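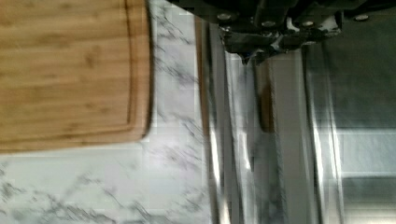 Page last changed: August, 9:40 in the evening

Dear diary, I meant to write only a few lines tonight and then go to bed like a sensible person, but it was such a good day at the kitchen bench that I want to get it down while I still remember which gripper did what. We are trying out two of them this month, the Umier and the Sturside, on the same arm and with the same controller, and I have been going back and forth on them so much that I'm sure everyone at Gurnham is tired of hearing me talk about fingertips.

I spent most of the morning on the approach moves and the wrist camera. The Sturside has the softer touch, and I do love it for that, but it's a bulky thing and I'm always nervous when I bring it down beside the steel. The Umier is slimmer and grabs harder than I'd like. I turned the force down 3 times before lunch and will probably turn it down again tomorrow! The wrist view has its own troubles. Shiny metal throws back a bit of everything around it, and there's a brown stripe in the steel that I take to be the cutting board looking back at us. The depth map goes all to pieces in that spot. I wrote it on the sheet as "reflections, see board" and then sat there wondering whether a matte lens hood would do any good, or whether I just wanted an excuse to order one.

After lunch (cold noodles from Bạch, eaten far too fast) we went over the target list for the counter. I had wanted to begin with the yellow cup, which sits up on a short white container and would teach us something about gentle lifting, but the clear glass jar of cereal kept winning the argument. It has a silver lid, see-through sides and bright colors inside, so it's hard for the camera and slippery for the fingers. The wooden box with the bar handle is my own favorite. A long handle like that forgives a lot, and I have a feeling both grippers will manage it, though I've been wrong about drawers before.

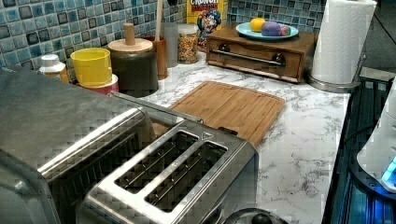
Later, with tea

I've read my notes back and the sheet says 11 tries with the Sturside on the small bottle, which felt like over 100 at the time. My back agrees with the bigger number. Tomorrow I'll swap the fingers, redo the camera calibration first thing – I skipped it today and was sorry – and give the Umier its turn on the same bottle. I also have to remember to bring the short hex key home from the bench, or else buy another one.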